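Compte rendu de visite : journée portes ouvertes de la résidence Ferden

Service de la vie quotidienne, établissement de Ploltis
Document établi le 30 juillet 2024

La délégation du service a été reçue à la résidence Ferden à l'occasion de la journée portes ouvertes organisée par l'association Nendetari. La visite portait sur l'entretien du linge personnel et sur la tenue des chambres, deux points inscrits au programme de travail de l'établissement de Ploltis pour l'année en cours. Les questions de restauration et de transport, traitées dans un compte rendu distinct, ne sont pas reprises ici.

L'accueil s'est tenu dans le hall du bâtiment principal, où un plan des étages et le règlement de la lingerie étaient remis aux visiteurs. La résidence compte 100 chambres individuelles réparties entre le bâtiment principal et l'aile Dow, ouverte plus récemment. Les groupes, limités à 20 personnes, étaient conduits successivement à la lingerie centrale, dans une chambre aménagée pour les démonstrations, puis à l'atelier de couture.

1. La lingerie centrale

La lingerie occupe le rez-de-chaussée de l'aile Dow. Le linge arrive par une porte et repart par une autre, selon un circuit à sens unique marqué au sol. Les draps, les serviettes et le linge personnel sont traités séparément. Chaque résident dispose d'un casier numéroté, relevé deux fois par semaine. Les vêtements y sont déposés pliés, à charge pour le résident ou pour l'équipe d'étage de les ranger dans l'armoire.

La délégation a noté que le local de tri est étroit et que la ventilation y est insuffisante en juillet. Les responsables du site ont indiqué que des travaux étaient à l'étude, sans calendrier arrêté.

2. La chambre de démonstration

La résidence a fait le choix de laisser à chacun sa propre literie. Les draps apportés de la maison sont acceptés dès lors qu'ils supportent un lavage ordinaire, et les motifs sont libres. Le lit qui servait de plan de travail pour le pliage était garni d'un drap rose imprimé de pingouins et de poissons, sur lequel était posé un textile bordeaux uni, déjà plié.

Le lit a été retenu comme surface de pliage pour l'ensemble des chambres. Les tables fournies sont trop petites pour étendre un vêtement d'adulte, et l'achat de planches pliantes, un temps envisagé, a été abandonné.

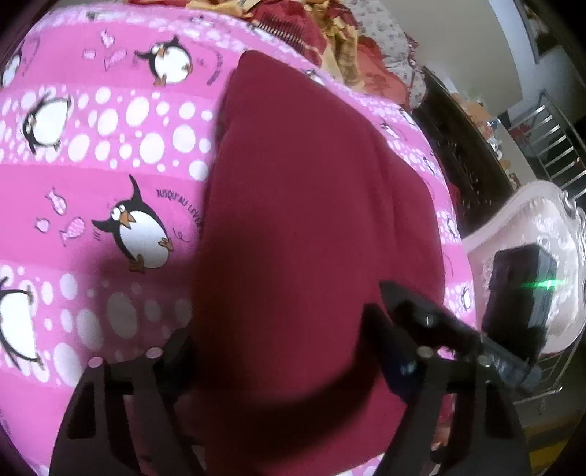
Nendetari fait observer sur ce point que le pliage sur le lit suppose un drap bien tendu et une couverture retirée au préalable, faute de quoi les plis du dessous se reportent sur le vêtement. L'association ajoute que la hauteur des lits, fixe dans le bâtiment principal et réglable dans l'aile Dow, reste la principale difficulté pour les personnes qui travaillent debout. Elle souhaite que ce critère figure dans le prochain marché de mobilier.

La délégation partage cette analyse. À Ploltis, les lits sont tous de hauteur fixe, et la question devra être posée dans les mêmes termes.

3. Le pliage des hauts à manches longues

La méthode enseignée à Ferden tient sur une fiche affichée à l'intérieur des armoires. Elle est identique pour les pulls, les sweat-shirts et les tee-shirts à manches longues :

Étendre le vêtement, devant contre le lit, encolure vers la tête de lit.
Déplier les manches et lisser le dos du plat de la main.
Rabattre un côté vers le milieu, puis ramener la manche le long du corps.
Procéder de même de l'autre côté.
Remonter le bas vers l'encolure, en deux fois pour les tailles courantes.

Les mailles polaires et les molletons, plus épais, ne sont pliés qu'une seule fois dans la hauteur. Les piles sont limitées à 9 pièces par étagère. Le sweat-shirt bordeaux employé pour cette partie de la visite, à l'encolure bordée d'un ton plus clair, porte une petite étiquette beige cousue à l'intérieur du col, emplacement que la résidence recommande également pour le marquage au nom.

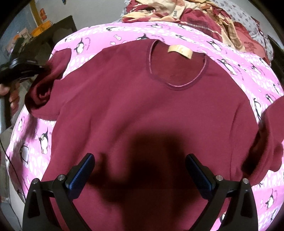 Le marquage au nom est-il à la charge des familles ?

La résidence fournit les étiquettes à l'entrée et l'atelier de couture les pose sans frais sur le trousseau initial ; les vêtements apportés par la suite sont marqués par la famille, ou par l'atelier sur demande écrite.

4. L'atelier de couture

L'atelier assure les ourlets, la pose des étiquettes et les petites reprises. Le délai annoncé est de 2 jours ouvrés. Un registre tenu à l'entrée permet de suivre chaque pièce confiée. La délégation a demandé communication du modèle de registre, qui lui sera adressé par courrier.

5. Suites à donner

Il est proposé d'adapter la fiche de pliage de Ferden aux armoires de Ploltis, dont les étagères sont moins profondes, et de l'essayer sur un seul étage avant toute extension. L'acceptation de la literie personnelle suppose une modification du règlement intérieur et fera l'objet d'une note séparée. Le relevé des hauteurs de lit est à transmettre au service des achats.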